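Ronum 双腕学習ステーション(部活動・競技会向け)

製品概要

Ronum 双腕学習ステーションは、高校・高専・大学のロボット系クラブが卓上マニピュレーション課題に取り組むための据置型セットである。アーム2本、平行グリッパ2基、制御ボックス、固定カメラ用ポール、学習用ソフトウェア「Tian」で構成される。天板は付属しない。既存の作業台、または別売の専用天板に取り付けて使用する。

本ページの内容は現行ロットに対応する。旧ロットをお使いの団体は、制御ボックス底面の型番を確認のうえ、末尾の「旧ロットとの差異」を参照のこと。

セット内容

アーム(左腕用・右腕用) 各1
平行グリッパ 2
グリッパ指先 標準型(取付済み)
制御ボックス 1
電源ケーブル、通信ケーブル 一式
ベース固定用クランプ 一式
非常停止スイッチ 1
カメラ用ポール 1(カメラは別売)
Tian 教育機関ライセンス 1団体分
印刷版セットアップガイド(日本語・英語)

主な仕様

型番 RN-2126
アーム先端速度(教育モード) 上限 400 mm/s
ベース間隔 調整式
記録可能エピソード数 1プロジェクトあたり 1,000
操作方式 手動教示、リーダアーム操作(別売)、スクリプト実行
対応OS Linux(Windows は記録データの閲覧のみ)
設置方式 天板後縁へのクランプ固定

教育モードは出荷時に有効になっている。解除には顧問用アカウントが必要で、生徒用アカウントからは設定画面に入れない。

設置要件

天板は水平で、たわみのないものを用いる。キャスター付きの台は必ずロックする。折りたたみ式の会議机は、双腕を同時に動作させた際の振動が記録データに現れるため推奨しない。

ベース2基は天板の後縁に並べて固定する。ケーブルは後方に逃がし、アームの旋回範囲に入らないよう束ねる。通信ケーブルのコネクタは電源を切った状態で抜き差しすること。

天板の色は暗色のつや消しを推奨する。照明の映り込みが減り、透明な物体の縁をカメラで捉えやすくなる。

Tian ソフトウェア

Tian は記録、編集、再生の機能を一つの画面にまとめている。記録時には左右の関節角、グリッパ開度、カメラ映像が同一の時刻で保存される。編集画面では不要区間の切り落とし、エピソード単位の採否、タグ付けができる。再生は教育モードの速度上限に従う。

学習済み方策の実行には別途 GPU 搭載の計算機が必要である。制御ボックス単体では推論を行わない。

課題パック「キッチン」

競技会の規定課題に沿った練習用の課題集で、本体に同梱される。物品は含まれない。各団体が市販品から用意する。課題は次のとおり。

課題K1 皿を指定位置へ移動する
課題K2 トレイに小物を載せる
課題K3 調理器のふたを開け、天板に置く
課題K4 調理器のふたを閉じる
課題K5 K1からK4の任意の組合せ

K3とK4は透明ふたの使用を標準とする。把持位置はつまみに限定し、ふたの縁をつかんだ試行は無効として扱う。調理器は電源プラグを抜き、内部を空にして使用すること。加熱状態での練習は保証および保険の対象外となる。

物品の初期配置は課題ファイルに記載の範囲内で変えてよい。毎回同じ位置に置いたデータだけで学習させると、競技会当日の配置に対応できない場合が多い。

導入事例:Gumo ロボット研究会

Gumo ロボット研究会は、前年度に単腕機で K1 と K2 に取り組み、今年度から本セットに移行した。活動は毎週月曜の放課後で、記録班と学習班に分かれている。技術指導は Rostam Dehghan 氏、データ管理は部員の Wanting Zou さんと Guangming Yin さんが担当する。

同研究会は右腕でのふた操作から着手した。Zou さんによれば、初期の失敗の大半はつまみの把持後にふたが傾き、縁が鍋に掛かるものであった。対策として、把持高さを下げ、移動開始前に短い静止区間を入れる手順に改めている。左腕は当初、作業範囲の外側に待機させ、右腕の成功率が安定した段階で小物の操作を割り当てる計画とした。

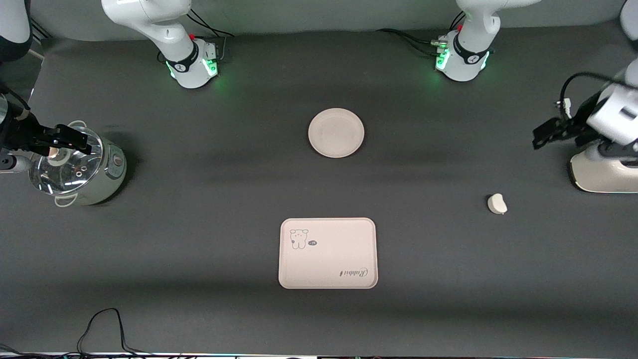
ふた操作の練習。右腕グリッパで透明ふたのつまみを把持。左腕グリッパは開いた状態。

使用物品は部員が持ち寄ったもので、トレイや皿の色と形は統一していない。Yin さんはエピソードごとに物品名のタグを付け、物品を入れ替えたときの成否を比較できるようにしている。タグ名の付け方は Tian のサンプルプロジェクトに収録した。

別売品

専用天板(暗色つや消し) RN-T1
リーダアーム 左右組 RN-L2
固定カメラ RN-C1
交換用指先 標準型/幅広型
クランプ延長金具(厚い天板用)
輸送ケース 双腕用

交換用指先は Fendell 製グリッパには適合しない。

保守

グリッパの指先は消耗品である。つまみやふちをつかむ課題を続けると、接触面が偏って摩耗する。学期ごとに左右の開き量を確認し、ずれがある場合は Tian の校正画面から再設定する。校正で解消しない場合は指先を交換する。

関節部への注油は不要。清掃は乾いた布で行い、アルコールを外装に直接吹き付けない。

旧ロットとの差異

旧ロットの制御ボックスは Tian の時刻同期機能に対応していない。更新は販売元での預かり作業となる。アーム本体とグリッパは共通で、交換の必要はない。

注文と問い合わせ

教育機関からの注文は見積書の発行後に受け付ける。競技会前の5月は出荷が集中するため、納期を事前に確認されたい。貸出機の利用は1団体1セットまで。

技術的な問い合わせは教育機器担当 Anitha Mudaliar、見積と納期は営業担当 Yiran Mao まで。問い合わせの際は団体名、型番、Tian のバージョンを記載すること。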